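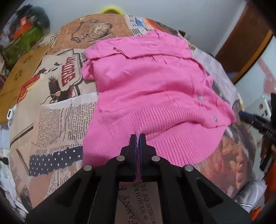
Search the diary Search

Tuesday 17th September

Dry, overcast, light wind from the west. Heating still off. Started on the winter knitwear, which has been in the under-bed boxes since May and needed airing whatever the forecast said.

Method as last year: one garment out at a time, laid on the printed cover, buttons up, checked from the neck down, then either folded for the drawer or put to one side for washing or repair. The printed cover is not ideal for this. It is a busy collage of old newspaper and book titles, and a dropped pin vanishes into the small type. A plain sheet would be better and I have made a note to that effect, as I did last year.

The grey pullovers were straightforward. No moth, no thinning at the elbows, a slight smell of cardboard that should go by the weekend. Folded in thirds with the sleeves behind and returned to the second drawer. The navy one has a pulled stitch at the left cuff which I eased back with a blunt needle. The tension is a little uneven at that point but it will settle with wear.

The pink cardigan took the rest of the morning. It creases badly in storage because the body is a fine knit and the ribbed hem is much denser, so the two relax at different rates and the lower edge turns over on itself. Pulling it straight by the hem makes this worse. The better order is collar first, then the button band, then the sleeves out to the sides, and the hem last, working from the middle towards the side seams. I did it in the wrong order to begin with and had to gather it up and start again.

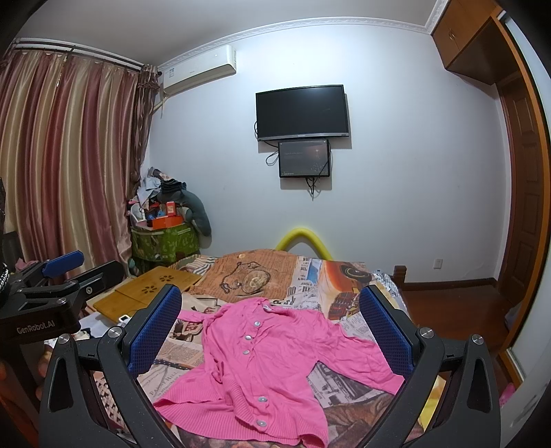

Pink cardigan, label end at the top. The hem is not yet flat.

Checks, for the record. Button thread sound on all of them, although the one nearest the hem has a longer shank than the others and sits slightly proud. Left as it is. Buttonholes not stretched. Collar holds its fold. Cuffs good. A few loose ends at the lower edge, which I did not cut. They have been drawn through to the wrong side and will be darned in when the light is better. Cutting a loose end in rib without securing it first is how I lost the edge of the green waistcoat.

Washing. The machine's wool programme runs at 20 degrees with a spin of 600, and I have no complaint about the temperature. The spin is too fast for anything with a button band, which comes out with a permanent wave in it. I can turn it off altogether but then the garment holds so much water that it drops out of shape on the rack. The compromise is no spin, then rolled in a bath towel and pressed by hand, twice, with a fresh towel the second time. I have used Wosisora wool wash for the last three bottles. It rinses out quickly and has very little scent. The present bottle is nearly finished and the shop in Hultillow has stopped keeping it, so I shall have to order or change.

Spare yarn. Went through the bag at the bottom of the wardrobe to see whether there was a match for the pink. There is not. The nearest is a ball of Trallomance in a colour the band calls rose, which is noticeably bluer in daylight and will do for the inside of a seam but nowhere that shows. Weighed the mixed oddments while the kitchen scale was out: 163 g, most of it in lengths too short to be useful. Kept the wool and threw out the acrylic.

Drawer space is the remaining difficulty. The Van Acker chest has drawers 600 mm wide inside, so three folded stacks side by side fit only if each fold comes in under 20 cm. The pullovers do. The cardigan does not, as the button band will not take a fold down its length without leaving a ridge. I have laid it across the top of the others with the sleeves crossed at the back and tissue under the collar. The drawer closes, with some resistance on the right-hand runner – probably wants candle wax.

Cedar blocks sanded lightly and put back in. They had no smell at all before sanding and have a faint one now.

Still to do: scarves, the heavy socks, the loft box. The loft box contains the two thick cardigans with zips and I have no clear idea where they will go. Soup at one, the rest of yesterday's bread. Back to the darning after four but the light had gone over on that side of the house, so the pink hem will wait until tomorrow.

Contact | All text copyright the author | Back to top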